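Week 3 handout: Caring for clothes so they last

Read this before the practical. You will need it for the care plan, and parts of it come back in the unit on household budgets.

1. Why clothes wear out

Most clothing is thrown away for a small number of reasons. The color has faded, the surface has pilled, the fabric has lost its shape, or a seam or fastening has failed. Wearing the item causes only part of this. Washing and drying cause much of the rest. Fibers rub against each other and against the drum, short ends work loose, and the dye comes away a little at a time.

The lint in a dryer filter is fiber that used to be part of your clothes. Empty the filter after every load and you will get some idea of which items shed most.

2. Fibers and what they tolerate

Cotton takes heat and rough handling better than most fibers. It shrinks, mainly in the first few washes, and it creases. It is stronger wet than dry.

Wool felts when heat, water and movement come together. Once felted it cannot be put back. Wash it cool, with as little movement as the machine allows, and dry it flat.

Viscose and other rayons are weak when wet. Do not wring them. They often shrink in length and then stretch again under the iron, so the size can look wrong until pressing is finished.

Polyester and nylon hold their shape and dry fast, but they hold on to body oils and smells. High heat sets creases into them that are hard to remove.

Elastane (also sold as spandex) is blended into many knits in small amounts. Heat is what damages it. A neckband or cuff that has gone wavy has often been through a hot dryer many times.

3. Printed fabric

A print may be on one side of the cloth only, or the color may go right through. Look at the inside. If the inside is plain, the color sits near the outer surface, and that is the surface that rubs. Turn these items inside out before washing and press them from the inside. Dark prints and strong reds should go with other darks for the first several washes.
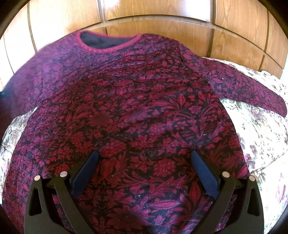 Department of Home and Consumer Studies, Somotcombe

4. Checking an item before washing

Lay the item flat under good light, front side up, with the sleeves out. Look at the neck first, then the underarms, then the cuffs and hem. Turn it over and repeat. Close zippers and hooks, and leave shirt buttons undone. Empty the pockets.

Treat stains at this stage. Blot, do not rub, and work from the outside of the mark toward the middle. Protein stains such as egg, milk and blood need cold water. Grease needs detergent put on directly and left for 15 minutes. If you do not know what the stain is, start with cold water.

Test any stain remover on an inside seam. The house brand we use in the practical is Senside, and the instructions on the bottle come before anything in this handout.

5. Loading, temperature, detergent

Sort by color first, then by weight. Heavy items such as jeans will scrape light knits if they share a drum. An overloaded machine does not rinse well, and the leftover detergent makes fabric stiff and gray. Leave a hand's width at the top of the drum.

Most everyday loads can be washed cool. Keep hot washes for bedding, towels and work clothes, or when someone in the household is ill. More detergent does not mean cleaner clothes. Measure it with the cap or scoop.

6. Drying and storage

Knits should be dried flat or over a rack, never by the shoulders — wet knits are heavy and the weight pulls them out of shape. Woven shirts and dresses can go straight on a hanger. Keep strong colors out of direct sun.

Fold knits for storage. Clean everything before putting it away for the season, as moths go for sweat and food marks as much as for the wool itself. Closets against an outside wall need some air space behind the clothes.

7. Assignment: care plan

Choose 2 items of your own with different fiber contents. For each one, copy out the care label in words, list the weak points you found in the check, and write a wash, dry and storage routine. The whole plan should be no longer than 465 words. Add the purchase price if you know it and estimate the cost per wear over one year.

Hand in paper copies in the Appiah Building, second floor, in the tray outside the textiles room. The practical group that meets in the Truststead annex should hand theirs in at the start of class. Plans are returned in April with the budget worksheets.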